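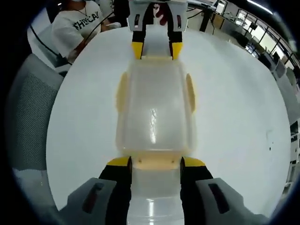
Replacement lids should have been in the notice from the start, according to Corina Crăciun, who wrote that a food box with a poor seal is of little use to anyone packing soup.

News > Household > Storage

Plulix has changed the terms of its exchange program for clip-top food containers after receiving 1,517 reports of lids that lift at one corner. Under the new terms, owners can request a lid alone and keep the body of the container. The earlier terms, issued in March, required both parts to be sent back.

The fault affects the 40-ounce size only. Tests commissioned by the company and carried out at the Elar laboratory found that the gasket channel on some lids was molded too shallow. The gasket sits high, and the clips on the long sides close before the short sides are fully pressed down. Of 151 lids examined, 21 leaked when the filled container was turned on its side.
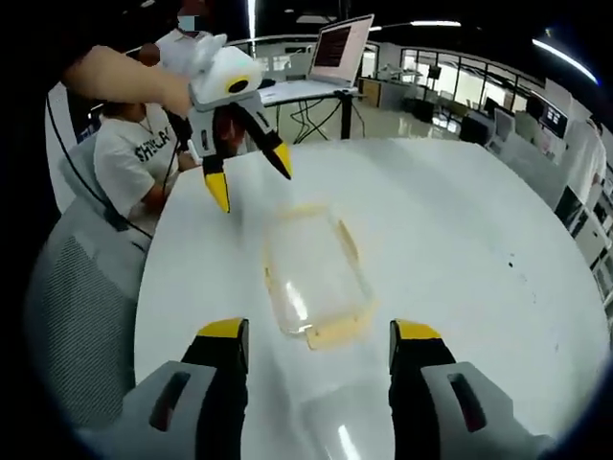 Requests must be made by 29th November through the store where the set was bought or by mail to the Plulix service office in Enia. A receipt is not needed, but the mold number on the underside of the lid must be given. Numbers ending in H or K are covered.

Embla Hedlund, product manager at Plulix, said the new lids have a deeper channel and a softer gasket. They fit all bodies of the same size, including older ones. Dishwasher use is limited to the top rack, as before.

Sets sold under the Hsu store label come from a different mold and are outside the program. Su-chen Tam of Hsu said the chain had checked its own stock and found no lids with the shallow channel.

Home | News | Kitchen | Recalls | Archive | Contact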